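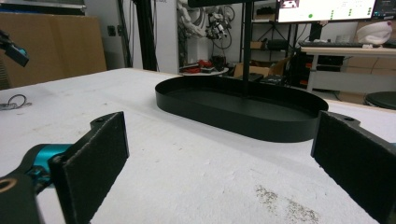
Hand-held grippers teach robots to tidy up crumbs, Brirholm team reports

2024-11-17

Anyone who has ever tried to show a small child how to sweep a table will have some sympathy for the people at the Brirholm robotics laboratory, who have spent the better part of this year trying to show a machine the same thing. Their first results were set out at an open afternoon in Troltthorpe this month, and they make cheerful reading for those of us who would be glad of some help after breakfast.

The question the group set itself was a fairly homely one. Most research on robot hands is concerned with picking up solid things, such as a mug or a screwdriver or a block, and there is a great deal of good work on that already. Much less has been done on the loose, dusty, grainy stuff that collects on any surface where people are busy. Crumbs don't have a handle. They spread when you push them, they hide in the texture of a tabletop, and a pile of them is never the same shape twice. A robot that has learned to grip a cup knows next to nothing that will help it here.

The Brirholm approach is to let people do the teaching with their own arms. A person takes hold of a gripper tool, a pair of padded fingers with a camera riding along behind them, and carries out the job by hand at an ordinary pace. The camera records what the fingers see as they go. Once enough of these turns have been gathered, a computer model is trained on them, and a robot arm with the same sort of fingers is asked to have a go by itself.

This general way of working has become popular in several laboratories, and the Brirholm researchers are quick to say that they didn't think of it first. What is new is the way they chose and sorted their demonstrations, a method they have called Skestley, after the village where two of the group used to share a house (and, by all accounts, a very untidy kitchen).

In the usual way of doing things, a demonstration that goes a bit wrong is thrown out. If the person misses a patch, or knocks some of the crumbs further away, that turn is deleted and they start again. The Skestley method keeps it, provided the person noticed the slip and went back to put it right. The recording is then divided at the point where the correction begins, and the second part is given extra weight in training. The thinking is that a robot brought up only on perfect sweeps has no idea what to do when its own sweep is less than perfect, and with crumbs that is nearly always.

The group gathered 900 demonstrations in all, beginning in April and carrying on through the summer. Of these, 594 included at least one correction of the kind they were after, which was rather more than they had expected and says something comforting about how the rest of us manage with a dustpan. Each turn began with a scattering of dry material on a pale tabletop and ended when the person was satisfied that the surface was clear. Coffee grounds, dry soil, oat dust and sawdust were all used, and the helpers were asked to work just as they would at home and not to try to be clever about it.

To see whether the extra trouble was worthwhile, the researchers trained two models. One learned from the tidy demonstrations alone, topped up with fresh ones so that both had the same amount to study. The other learned from the full collection, slips and all, sorted by the Skestley method. Each was then given 35 trials on piles it had not met before.

The model brought up on tidy examples cleared the table in 9 of its 35 trials. It generally made a handsome first pass and then came unstuck, either sweeping over the same clean stretch again and again or stopping with a little trail still lying there in plain view. The Skestley model cleared the table in 26 of its 35, and in most of those it went back at least once for something it had left behind. Visitors at the open afternoon were shown a recording of one such trial and there was a small round of applause when the fingers paused, returned and gathered up the last of the oat dust.

It should be said that 26 out of 35 still leaves a fair few tables unswept, and the group's written summary is frank about where things go wrong. Very fine dust is a trouble, particularly on a mottled surface, where the model can mistake a grey mark in the tabletop for something that ought to be removed and will worry away at it for as long as it is allowed. Damp material was left out of the study altogether. The arm is slow, too, and took far longer over a single pile than any of the people who had taught it.

There is also the matter of the finger pads, which turned out to be a larger part of the work than anyone had planned for. A hard fingertip pushes crumbs along well enough but leaves a line behind it wherever the table isn't quite flat. A soft one follows the surface nicely but soon picks up dust of its own, and after a dozen or so passes it starts putting back what it has taken away. The team settled on foam, wiped down between turns, and would like to try a brushed edge next. Several people in the audience had suggestions on this point, including a retired baker who spoke up very warmly for bench scrapers, and her idea was written on the board.

Shen, the small engineering firm that made the brackets for the hand-held tool, has agreed to supply a further batch so that demonstrations can be gathered away from the laboratory. The hope is to lend the tools to households in and near Troltthorpe over the winter and to collect recordings from real kitchens, with their toast and their cat biscuits and their poor light in the late afternoon. Everyone who takes part will be able to look through their own recordings first and remove anything they would prefer to keep private.

The researchers are careful not to promise a household helper by next Christmas, or indeed the one after. They see more immediate use in workshops and seed stores, where the same sort of mess turns up in the same sort of place every day and where a slow but patient arm could be left to get on with it after closing. A joinery in Skestley has offered a bench for a first trial, and the group hopes to have an arm set up there in the spring.

The full summary, with the results for each of the four materials, can be had in print from the laboratory's front desk in Brirholm, and a second open afternoon is planned for when the household recordings have been gathered in. Tea will be provided, as it was this time, and visitors are welcome to bring their own crumbs.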